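Trendis is a set of snap-together wooden track pieces for rolling marbles, and this repository holds the piece files, the layout format and the 152 layouts we've collected so far. Build them, break them, send us better ones!

## What's in the box

- `pieces/` – outlines for all 90 pieces, one file each
- `layouts/` – the 152 layouts, sorted by how much floor they need
- `runs.csv` – 2,379 timed marble runs, one per row
- `nurmi/` – a little viewer that draws a layout so you can walk round it on screen before you start building

## Getting started

Open any layout in Nurmi and press `P` for the parts list. Start with `layouts/small/teapot` if you're new to this. It uses only straights, quarter bends and one funnel, and it has a lovely slow spiral at the end that we still stop to watch.

Pieces are named by shape, then height, then colour. So `bend-2-red` is a red bend that sits two blocks up. Colour makes no difference to how a piece rolls, but children sort by it and so do we, so it stays in the name.

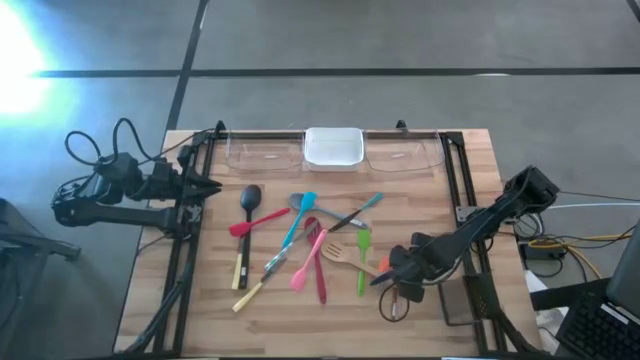
Heights are always counted from the floor, even when a piece rests on a bridge. We tried counting from the piece underneath in the first version and it made the long towers a nightmare to edit. If you have old files, `nurmi convert` will sort them out in one go.

## The timed runs

Each row in `runs.csv` gives the layout, the marble size, the time in seconds and whether the marble reached the bottom. 1,531 of the runs used the standard glass marble; the rest used the big steel one, which is a joy on long straights and a menace on the Evport loop. Times were taken by hand with a stopwatch, so please don't read much into the second decimal place.

## Known snags

- `ullisent-tall` needs two more support blocks than the parts list says
- Mirrored funnels show up grey in Nurmi
- Runs where the marble jumped the track have a blank time

## Adding a layout

Copy `layouts/blank`, build something daft and open a pull request. Please roll a marble down the real thing first. Silly names are very welcome, and we'd love more layouts that fit on a stair!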